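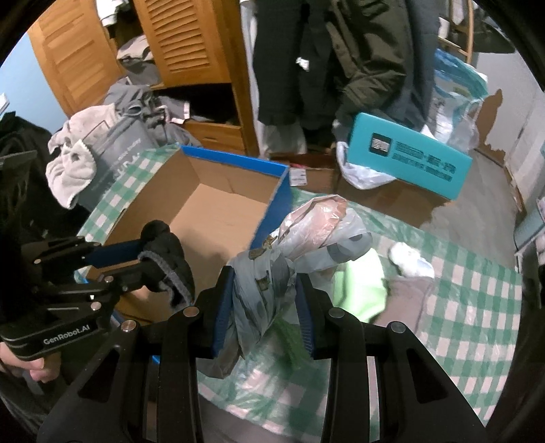 Speaker notes - Murkiston meetup, Wed 8 January
Slot is 18 minutes. Leave 4 for questions. Kai-wen Man is on after me and needs the adapter.

OPENING
Thank Fidel for the invitation. Say up front that I'm the grump on the program.
Ask the room: who has taught a robot something by hand? Hands up. Who still used that robot six months later? Wait. Let it be uncomfortable.

WHAT PEOPLE MEAN BY "JUST SHOW IT"
Two ways of doing this, and the sales decks blur them.
One, remote control. You sit at a rig, the arm copies you. Slow, tiring, but every motion you record is one the arm made.
Two, hand-held grippers. You carry the jaws yourself, one in each hand, and go do the chore in a real bedroom with real clutter. Much faster. No arm needed. The arm comes later, and that is where my trouble starts.

THE PACKING JOB
Leave the slide up and stop talking for a few seconds.
Point to the bag first. Thin gray plastic, crumpled and twisted in the middle. It has no fixed shape. Close the jaws a finger's width to the left and it hangs some other way.
Then the black thing with the fuzzy trim, in the other gripper, over the open box. Soft again, but a different kind of soft.
Then the tablecloth. Green and white checks, shiny, wrinkled, full of reflections. I like that it's ugly. Lab tables are too clean and we all know it.
Don't read out the closet. They can see the closet.

MY COMPLAINT
A person steers these jaws with a wrist, an elbow, a shoulder and two hips. We lean. We shuffle half a step without noticing. Bolt the same jaws to an arm on a fixed base and some of those motions can't be reached at all.
Our Gajdoš set: 1,468 demonstrations. We replayed them against the arm's limits and threw out 165. (If asked: no, I don't have the split by operator. Fidel might.)
That sounds fine until you look at which ones went. Mostly the deep reaches, over the far side of a box. The hard part of the job, in other words.

Second complaint, shorter. People can feel a bag slipping through a tool handle, at least a little. The recording keeps the path and the pictures. Whatever the hand felt is gone unless you put a sensor there - and most groups don't.

WHERE I'LL GIVE GROUND
The Prirkach people collected in August in homes I would never get a full arm into. Fair point to them. Remote control would have got them nothing.
I'd still want a small remote-control set on the final arm, same task, before believing any success number.

QUESTIONS I EXPECT
"Won't more data fix it?" More of the same reaches, no.
"What about Gorkasstead?" Haven't seen their failures, only their video. Ask them for the failures.
"So would you use hand-held again?" Yes, for first grasps on soft stuff. I wouldn't quote a packing rate from it.

Hand over to Kai-wen. Give back the clicker this time.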